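Report on the April open day at Sovham
Student project report, Automation and Everyday Work
Written by Mimoza Kos

For my project I wanted to see how people teach a machine to do something with its fingers, because in class we had only read about it, and reading about hands is a strange way to learn about hands. Sovham holds an open day every April, and our instructor, Danica Kadrić, had a few places left on the visitor list. I put my name down before I had even checked the bus times, and I'm glad I did, although it meant a very early start and a long walk from the Vistuvgate stop with a backpack that was much too full.

We were welcomed in the front hall with coffee and little poppy seed rolls, and then split into 2 groups. Mine went to the handling workshop first. I had pictured a big orange arm behind a fence, and there was one of those farther down the building, but our guide took us straight to the benches where people work with hand-held grippers. You hold the tool yourself, you do the job with its jaws in place of your own fingers, and a camera on the tool records everything from just behind the jaws. The recordings are then used to train the arm. She explained it very patiently, twice, since half of us were still finishing our rolls.

The program behind all this is called Ivulel, and it has been running long enough to collect 3,000 recorded tasks. A good share of them are small household jobs such as stacking cups, folding cloths and putting lids on jars. I asked how long one recording takes, and the answer was that most are over in less time than it takes to set the bench up again. Resetting is the slow part. I wrote that down and underlined it, because none of the articles on our reading list mentioned it at all.

What I liked best was hearing how they look through the recordings afterward. Each clip is checked by a person, who marks where a task starts and where it ends, and throws out the ones where the tool wandered off or the light was bad. The opening moments matter more than I would have guessed, when the jaws are open over the bench and nothing is between them yet.
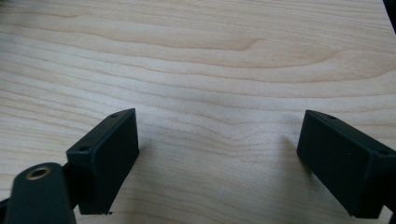

The checker also notes whether the approach was calm or jerky, and our guide said she could tell her coworkers apart by it after a few weeks. I believed her completely. When it was the visitors' turn to try, we were all different too. I squeezed much too hard, the boy next to me hovered forever before daring to close the jaws, and Danica Kadrić, who claimed she was only there to supervise, moved a row of wooden blocks from one tray to another as if she had been doing it all her life – we clapped, and she went quite pink.

My own attempt was with a clothespin. It is hard to judge distance when your fingers are so far from the thing you want, and I kept closing the jaws a little early. After a few tries I learned to lower my wrist first and squeeze second, and from then on it went better. My forearm ached on the bus home.

In the afternoon we saw the large arm run a sorting demonstration with plastic bottle caps. It was slower than I expected and stopped once so that an engineer could free a cap from the chute. The safety talk came from a visiting technician from Kovačević, who went through the stop buttons and the floor markings. Roughly 70 people squeezed in to hear him, so I heard more than I saw.

For my project I have decided to drop the section on factory arms and write about recording and checking instead, with a simple test of my own. I will ask classmates to move the same objects with kitchen tongs, film them from the wrist, and compare how each person approaches. Sovham has kindly said I may send them my questions by email, and I already have a page and a half of them.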